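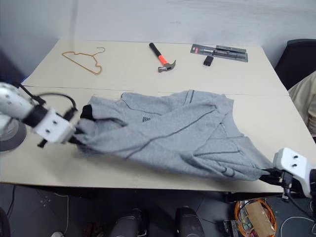 Speaker notes: Folding the Sweatshirt
Talk for the home skills evening, Zunditz Community House
Dec 17, 2023

Before start: check that the table stands close to the wall and that people in the last row can see the top of it. Put the water on the chair, not on the table. Wait until the door is closed.

Opening

Good evening and thank you for coming. My talk is about one piece of clothing, the grey sweatshirt. I think almost every person in this room has one at home. It is a simple thing to wear and a difficult thing to fold, and I would like to speak about why it is difficult and what we can do.

I worked for nine years in the laundry of the Hotel Purkitz. There I folded mostly sheets and towels. A sheet has four corners and it is honest with you. A sweatshirt has sleeves and thick seams, and the cloth likes to come back to the shape it had before. When I started to fold clothes for my own family, I had to learn again from the beginning.

(Pause. Ask who folds their sweatshirts and who hangs them. Let them answer, do not hurry.)

Part one: the start

Most people begin to fold too early. They take the sweatshirt from the pile, it is still rumpled, and they already bring one side over the other. Then the deep folds in the middle stay inside, and the finished packet is thick on one side and thin on the other.

Please look at the picture. The grey sweatshirt lies on the pale table, and it is held at both ends and stretched sideways. You can see deep folds through the middle, and the lower edge hangs in a long curve. So much of the work is still to do.

When the cloth pulls only from two ends, the middle does not become flat. It makes lines between the two points. So after the stretching you must put the garment down, let it go, and work on the middle with an open hand. Move the hand from the center to the outside. Do not press hard. Heavy cotton needs a slow hand more than a strong one.

(Show with own sweatshirt. Stand at the side of the table so my back is not to the people.)

Part two: read the seams

Now I come to the part which I find the most useful. The seams tell you where you are. In the picture there is a long dark seam line that goes up diagonally from the lower left to the upper right, and near the right side another dark stitched line is almost horizontal. On a flat sweatshirt you can look for the seams of the shoulders and the sides. When it is rumpled, a seam can run in any direction, and your eyes can be wrong about which part is which.

My method is this. Find one seam that you know for sure. For me it is the neck. Follow it with two fingers until you meet the next seam. After that the rest is easy to find. A small printed logo can help also. If the logo looks at you, the front is up. For folding I prefer the front down, so I turn the garment over when it is already smooth.

(If somebody asks about hoods: same method, but lay the hood flat on the back before the sides go in.)

Part three: the fold

Lay it front down. Bring one side to the center line of the back. The sleeve goes straight down along the body. The other side the same. Then the bottom goes up to the middle, and once more to the neck. It makes 2 folds from the side and 2 from the bottom.

If your table has a seam across the top, use it as a ruler. I do this at home on my Etus table. I put the shoulders parallel to the seam and my packets became much more equal.

For the drawer, stand the packets on their short side. In the Esposito boxes, which my daughter bought in July, I have 23 pieces now, with T-shirts included. Before, I could not close the drawer.

(Pass the folded one around. Ask to get it back unfolded, so they feel how it opens.)

Questions that usually come

Should I iron it before? I never iron sweatshirts. I shake it well when it comes from the line.

Can I fold it in the air, without a table? Yes, but the sleeves will turn. On a bed it is better, on a table it is the best.

How long does it take? In the beginning over one minute. Do not look at the clock in the first weeks.

End: invite people to come to the front and try. The spare sweatshirts are in the blue bag under the coat rack. Room must be free at nine.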